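（第三版修订，2018年10月31日。第二版里关于“免维护”的那一页已经撤掉，手头还有旧册子的，请把那一页划掉。）

# 第四章　桌面的布置、铺布与日常擦拭

本章适用于 Nason 系列浅灰哑光台面，单人桌和长桌都算。深色台面和带木纹的台面请看第五章，清洁剂的部分不通用。

先说一句可能不中听的话：哑光台面好看，也确实不反光，但厂家样本上写的“不留痕”，我们用下来并不认同。手腕常压的地方会发亮，杯底会留圈，电源适配器底下会积一层灰。这些都能处理，前提是别太相信样本。下面的步骤按我们自己的用法整理，跟包装箱里那张折页有几处出入，以本章为准。

## 4.1 开始之前

需要准备的东西：

- 软布两块，一块擦，一块铺，颜色最好有明显区别
- 清水一盆，水温随意，不要滚烫
- 中性洗洁精，厨房用的那种就够
- 理线扣或魔术贴扎带若干
- 一个能临时放电脑和杯子的地方

不需要准备的东西：专用台面护理液。Prasia 出过一款，随桌附赠小样，我们拿它和兑水的洗洁精各擦半张桌子，隔天再看，分不出哪半边是哪半边。如果你手里已经有一瓶，用完也无妨，没必要再去买。

> **注意**　不要使用含研磨颗粒的膏状清洁剂、钢丝球和所谓“魔术海绵”。最后这一样争议最多，说它安全的人不少。它的擦除方式就是磨，磨过的哑光面会变成一小块亮面，补不回来。

## 4.2 清空台面

1. 保存文件，合上笔记本电脑。平板请熄屏。
2. 拔下充电线，先拔插座一端，再拔设备一端。
3. 把转接头、读卡器一类的小件单独收进盒子或抽屉，不要顺手压在电脑下面。压着它们拖动电脑，是台面划痕最常见的来源。
4. 线缆绕成松圈，用扎带扣住。圈的大小以自然弯曲为准，不要贴着插头折。
5. 杯子、植物、纸张移走。纸张若已粘在台面上，见 4.6。
6. 用干布或软毛刷把浮灰扫到一侧，再收走。

第 6 步常被跳过。折页上写的是“直接湿擦即可”，我们不建议。灰里混着沙粒的时候，湿布会带着它们一路走，擦完的台面迎着窗户看，能看到一道道弧线。Špela Mujić 负责过一整层的桌子验收，她坚持先干后湿，早先有人嫌慢，后来那层楼的桌面是全公司最耐看的，也就没人再提。

如果只是局部弄脏，不必清空整张桌子，把脏处周围一臂的范围腾出来就行。

## 4.3 擦拭

1. 盆里放清水，滴入少量洗洁精，搅匀。泡沫多说明放多了，倒掉一半再兑水。
2. 浸湿擦布，拧到不滴水。
3. 从离自己远的一边开始，左右方向擦，每一道与上一道略有重叠。
4. 遇到顽固的印子，把布敷在上面停一会儿，再轻轻擦。不要加力来回蹭。
5. 换清水，把布洗净拧干，按同样的方向再过一遍。
6. 用干布收掉水迹，特别是靠近桌边封条的地方。
7. 等台面完全干透，再把东西放回来。

关于第 3 步的方向，网上流传的说法很多，有讲究画圈的，也有讲究“Z”字的。我们都试过，差别看不出来。左右擦只有一个好处：不容易漏。喜欢画圈的请继续画圈。

关于第 7 步，样本上说哑光涂层“瞬干”。夏天开着窗也许差不多，雨季肯定不行。设备底下闷着水汽，几天之后会出现一块颜色略深的方印，大多数会自己消退，少数不会。

> **小心**　桌面开有走线孔的型号，擦到孔边请把布再拧一次。水顺着孔流下去，下面就是插线板托架。发现有水进入托架时，先关掉墙上的开关，再处理插线板，顺序不要颠倒。

## 4.4 铺布

铺布是本章改动最大的一节。旧版建议在常用区域整片铺上桌布，理由是保护台面。用过一段时间之后，我们对这个建议没有那么大把握了。

铺布确实有用的场合：

- 要在桌上拆装小零件，怕滚落
- 要放金属底座的台灯或支架
- 需要临时搁置镜片、屏幕等怕刮的东西
- 练习叠衣物、打包、裁剪一类的手工

铺布帮不上忙、甚至添乱的场合：

- 使用鼠标。软布会起皱，光标跟着跳
- 长时间放热杯子。布吸了水汽，台面更容易留印
- 深色新布直接上桌。没洗过的布可能掉色，浅灰台面上特别明显

铺法如下。

1. 取一块洗过并晾干的软布，抖掉线头。
2. 检查布底有没有夹着订书钉、碎屑。用手掌摸一遍，光看不可靠。
3. 先定一条直边。让布的一条边与桌子侧边平行，其余的边自然跟过来。
4. 从这条边向外推平，手掌放平，用力要轻。不必把每道折痕都赶走，洗过的布总会有几道横纹。
5. 布不要盖住走线孔，也不要压在线缆上面。线在布下会顶出一道棱，杯子放上去就歪。
6. 电脑和线留在没有铺布的一侧。布上只做布上的事。

第 6 步是 Zorica Kovačević 提的。她的理由很朴素：掀布的时候，总有人忘了布上还有东西。我们原先觉得这条多余，后来还是写进来了，维修记录里有两台从布上滑下去的电脑，记录写得很简略，两次都没有人承认是谁掀的。

布的尺寸怎么选，折页上给了一张对照表，我们不打算转载。桌子买来以后会加挡板、加显示器支架，表里的数字很快就对不上。拿尺子量一量真正空着的地方，按那个尺寸裁。我们自己办公室里用得最多的是 62 厘米长的一块，适合谁家的桌子，只能各自去量。

至于材质，Worku 的宣传页上列了一长串，每一种后面都写着“专业级”。对台面来说，需要在意的只有两条：软，不掉毛。布边如果有硬的锁边线或者塑料吊牌，剪掉吊牌，锁边线朝上放。

> **注意**　防滑垫底的布请慎用。有些胶粒在台面上压久了会留下圆点，用洗洁精擦不掉。若一定要用，请每隔 24 小时掀开透一次气，并换个位置。我们知道没有几个人会照做，所以更推荐没有胶底的布。

## 4.5 放回物品

1. 确认台面已干。用手背贴一下，比用手指准。
2. 先放最重的，再放轻的。显示器、台灯、电脑，最后是小件。
3. 放电脑时双手托住，垂直落下，不要沿桌面推。
4. 线缆沿桌子后沿走，留出一小段余量，方便移动设备。
5. 转接头插在线上使用时，找个平的地方让它自己躺着，不要悬空坠在桌边。
6. 需要铺布作业时，保持一半铺布、一半空着的布局。作业结束，把布折起来收走。

有人喜欢把电脑斜着放，屏幕转向自己。台面不介意角度，只要四个脚垫都在桌面上，没有一个翘在布的边缘。
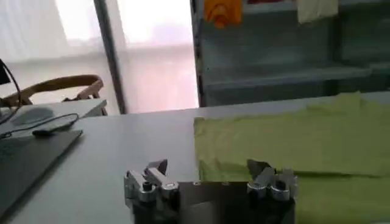
**台面上的布要多久洗一次？**

每用 15 天洗一次，弄上油渍或饮料时当天就洗。用冷水和中性洗涤剂，不加柔顺剂，平铺晾干。柔顺剂会在布上留一层滑腻的东西，再铺到桌上，台面会变得发花，擦起来很费事。

擦布的洗法相同，但要和铺布分开洗。分开洗的道理不复杂，擦布上有沙。

## 4.6 常见问题的处理

**杯圈。** 先用湿布敷一会儿，再按 4.3 擦拭。擦不掉时，用少量洗洁精原液点在印子上，稍等后擦净。仍擦不掉的，多半已经渗进去了，继续用力只会让那一圈发亮。

**纸张粘连。** 不要撕。用湿布盖住纸面，等纸软透，从一角慢慢揭。残留的纸毛用指腹搓，不要用刀片。旧折页推荐过塑料刮片，我们试的时候刮出了白痕，原因没有查清，暂不推荐。

**圆珠笔印。** 取一小块布蘸少许酒精，先在桌子背面不显眼处试。没有变色再擦正面。擦完立刻用清水布过一遍。

**局部发亮。** 目前没有可靠的办法。市面上有“哑光修复膏”，Cleletti 的那款我们买来试过，抹上去当天确实不亮，过一个周末又亮了。是产品本身不行还是我们用错了，不敢断言，反正没有再买。能做的是换一换坐的位置，或者在手腕处放一块小布垫。

**布上的颜色染到台面。** 趁早处理。先清水，再洗洁精，最后才考虑酒精，顺序同上。染色时间长的，效果不作保证。

**封边起翘。** 停止湿擦，联系售后。不要自己用胶水粘，多数胶水会从缝里溢出来，售后看到溢胶往往会拒绝保修。这一点在保修卡背面，字很小。

## 4.7 关于耐磨数据的说明

不少读者来信问，样本上写的“耐擦 3,000 次”该怎么理解。我们去问过，得到的答复是在试验台上用标准布擦的，压力固定，布是新的，台面上没有灰。家里和办公室里的桌子很难满足其中任何一条。这个数字可以用来在同一家的几款台面之间作比较，拿来估算自己的桌子能用几年，就没有多少依据了。

样本没有写明擦完之后台面是什么样子才算“通过”。我们第二次写信追问，到本版付印时还没有收到回复。十一月的补页会更新这一条，前提是那边愿意回答。

## 4.8 保养记录

桌子背面贴有一张记录卡，写下擦拭日期、所用清洁剂和发现的损伤即可。损伤请写位置，例如“右前角”“走线孔左侧”，写“有点花”对维修的人没有帮助。

卡片写满以后取下，和保修卡放在一起。空白卡可以从本手册封底的口袋里取，口袋里没有了，就用普通便签代替，格式不限。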